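HSP 214 Lodging Operations
Unit 4 handout: Linen Supply and Par Levels
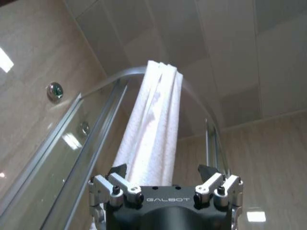 Reading for this unit: Chapter 7 of the course text and the Clarnoncombe case packet. Students should bring a calculator to the section meeting.

1. Terms

A par is the quantity of one linen item needed to outfit every guest room once. A property that holds 3 par of bath towels owns three complete sets: one in the rooms, one in the laundry and one on the shelf. Par is always stated item by item. A hotel may hold 4 par of hand towels and 3 par of bath mats without any error in its records.

Circulating stock is all linen in daily use. Reserve stock is new linen kept under lock and released only on a signed request. Reserve stock is not included when par is calculated. This point was missed in many of last term's papers.

2. Setting the par

The starting figure depends on where the laundry is done. A property with its own laundry can return towels to the shelf the same day. A property that sends linen out must cover the time in transit, including days when the outside laundry is closed. In the case packet, the Clarnoncombe property uses an outside service, Petus, and for this reason carries one par more than its sister property at Sial.

Par is found by dividing circulating stock by the number of pieces required for one full setup.

Worked problem. The Sial property counts 1,276 bath towels in circulation. One full setup requires 319 bath towels. 1,276 divided by 319 equals 4. The property holds 4 par.

3. Loss and discard

Linen leaves circulation through wear, staining, theft and misuse. Using bath towels as cleaning rags is the most common form of misuse and is usually a sign that room attendants have not been issued enough rags. Discarded pieces are to be recorded by item and cause before they are cut down or dyed for other uses.

Unrecorded discards appear at the next count as unexplained loss. The Skinda exercise sheet shows how this distorts the yearly budget.

4. The physical count

All movement of linen stops during a count. Rooms, carts, closets, chutes, soiled bins and laundry shelves are counted in the same session. Two persons work each area, one counting and one recording.

Assignment

Complete problems 1 through 7 on the Skinda sheet. Show all division. Papers are collected at the start of the August review session.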